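Why I went back to school for buildings (and what the first year felt like)

So I've been promising a proper post about architecture school for months, and every time I sit down to write it I end up fixing a model or redrawing a stair instead. Tonight the stair can wait. First year is done, my portfolio is handed in, and I have a big mug of tea and far too many opinions.

Quick background for anyone new. I spent a long stretch working in the back office of a tile supplier, ordering grout and chasing invoices, and the best part of every week was when the drawings came in from the design offices. I used to unroll them on the counter and just look. Which walls were thick, where the windows went, why somebody had tucked a closet under a landing. After enough years of that I applied to the evening-and-weekend foundation course in Drevport, got in, and then moved across into the full-time degree. I was the second oldest in my intake and I have never been so happy to be bad at something.

Studio

Everyone told me studio would be the center of everything and they were right. On paper it is one module out of four. In practice it is where you eat, argue, nap a little, and find out that your glue has gone off. You get a desk (well, two thirds of a desk), a lamp if you're quick, and a tutor who comes by twice a week and asks you a question so simple that you can't answer it.

Mine was "Where do people put their wet coats?"

I had drawn this whole reading room for the Ezeani site, a wedge of leftover ground between the tram line and the old dye works, and I was so proud of the roof. It folded! It had a north light! And there was no place at all for a coat. You came in from the rain straight onto a bookshelf. I went home and thought about coats for three days, and when I came back the whole entrance had moved to the short side, there was a deep porch with a bench, and the roof had become much simpler. It was a better building in every way I could think of.

That was the moment I really got hooked, I think. I'd always assumed that design was the part where you had the idea, and then the rest was drawing it up neatly. But the drawing up is where the ideas come from, at least for me. I find out what I think by trying to make two lines meet.

Models, models, models

I love making models. I'm slow and I cut myself a lot and I love it. We started at 1:200, which is a wonderful scale because you can't fuss. A door is the size of a grain of rice. You cut gray card, you stick it down, you look at it from the side with one eye closed, and you learn more in ten minutes than in a whole evening at the screen.

After the winter break we went up to 1:50 and suddenly everything mattered – how thick a floor is, what a handrail lands on, whether the wall you've been calling "solid" is going to stand up when you cut a hole that size in it. I made four versions of the porch at that scale. The first three were too pretty. By the fourth I'd stopped trying to make it look like anything and just worked out where the water would go, and that one is in the portfolio.

My card budget was a disaster, by the way. I'd put aside 200 for materials for the whole year and it was gone before January. If you're starting in the fall, please buy your card by the big sheet from the art shop behind the station and split it with two or three people. And save offcuts! I have a shoebox of strips sorted by thickness and I have used nearly all of it for stairs.

The history module surprised me

I expected to put up with history. I had a picture in my head of dates and columns and a dark room. The dark room was accurate, but oh, I loved it. The lecturer structured the whole thing by kinds of room instead of by century, so we had a week on kitchens, a week on waiting rooms, a week on places where people wash. The kitchens week alone changed how I look at every house I walk into. I wrote my essay on corridors and went 600 words over and had to cut a whole section on hospital doors that I am still sad about.

What I took from it is that rooms hang around much longer than the reasons for them. There's a hatch in the wall of my rented place between the kitchen and the front room, painted shut. I'd never wondered about it. Now I can't walk past without thinking about who was passing plates to whom, and why somebody finally decided to stop.

Working at home

About half of my hours this year happened in my own room. The studio closes at ten, and the last tram is at twenty to eleven, so the late stuff comes home with me.
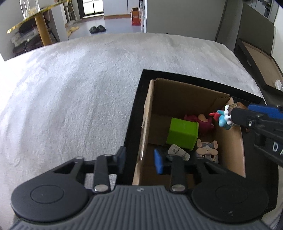
The bed, with a black tray and an open cardboard box of small toys on it.

My setup is nothing much: a drawing board I got secondhand, a cutting mat with a missing corner, and a good steel ruler. If you only spend money on one thing, make it the ruler. A cheap one flexes and your blade climbs over the edge and then you've got a wobbly cut and a sore thumb. The board I lean against the wall at night so I can see the drawing first thing in the morning. I can't recommend this enough. At midnight every plan looks either brilliant or hopeless, and at seven in the morning it just looks like a plan, with a bathroom door that opens into the sink.

I also started keeping a measuring notebook. I carry a little tape and I write down the size of anything that feels good to use. Window sills that are nice to lean on. The step outside the bakery that everybody sits on (it's 17 inches, and now so is my porch bench). The gap between tables at the noodle place where you can just about get by without apologizing. There are pages and pages of it and it's the most useful thing I own.

The field trip to Natville

In the spring they packed us all onto a coach for the Natville trip, and if you've never been there, go. It's a small river town that flooded badly a few generations ago and rebuilt itself with the living rooms upstairs. Street after street of houses with a sort of open, brick-floored story at ground level, where people keep bikes and firewood and boats. Kids play down there when it rains. You go up an outside stair to get home, and every single one of those stairs is different.

We were each given a stretch of street to survey. Mine had eleven houses on it and I drew every stair. Some were straight, some turned twice, one had been extended with a landing just big enough for a chair, and the chair was there, with a cushion on it. I sat on the curb opposite with my sketchbook for a whole afternoon and got a sunburned neck and didn't mind at all.

What stuck with me is that no architect planned that variety. Somebody set one rule, which is that you live above the water line, and then people spent decades working out their own answers to it. I've been thinking about that ever since, and it's pretty much the starting point for what I want to do next year. One firm rule and plenty of slack.

The lodging was a hostel with paper-thin walls and the best breakfast I've ever had. Bring earplugs and an appetite.

The final review

Okay, the review. People ask about this more than anything else, and I was so scared of it that I had practiced my opening sentence in the shower for a week.

You pin everything up, you stand next to it, and you have eight minutes to talk before the visitors start asking things. I had three boards, the 1:50 model and a long section drawn in pencil that took me most of a month. I forgot my opening sentence immediately. I just pointed at the porch and started talking about coats, and one of the visitors laughed, and after that it was a conversation.

They didn't like everything. My structure was too timid, they said, and I had used the same window all the way around without asking what each side was looking at. Both of those are true and I wrote them on my hand so I wouldn't lose them. But they spent a long time with their faces right down by the model, looking through the door, and one of them said she could imagine waiting there for a tram. I'll be living off that one for a good long while.

Some practical bits for people starting soon

Get the reading list early and read the thin books first. Most of the thick ones you'll dip into.

Learn to sharpen a pencil with a knife. It's calming and it gives you a longer point.

Draw people into your sections from day one, even ugly people. Mine look like bowling pins and they still tell me when a ceiling is too low.

Photograph your models in daylight before you carry them anywhere. I lost a whole roof on the tram.

Back up your files. I had 3,235 of them in one folder called "new" by the end of the year, and when my laptop went quiet the week before hand-in I aged considerably. (It was the charger.)

Eat with people. The best criticism I got all year was over noodles.

What's next

Second year starts with a housing project, on a real site this time, out at Stirnetness where the ferry used to come in. There's a slipway, a row of net sheds and some 600 yards of empty waterfront with wind coming straight off the bay. I've already been out twice with my tape. There's a low wall by the slipway where you can sit completely out of the wind, and I've measured it from every side I could reach.

I'm going to try to post once a month from here on. The next one will probably be about pencils versus pens for section drawings, as I have been asked about it a few times and I have a lot to say. If you've got a favorite stair, please tell me about it in the comments – the height of the steps too, if you have a ruler handy!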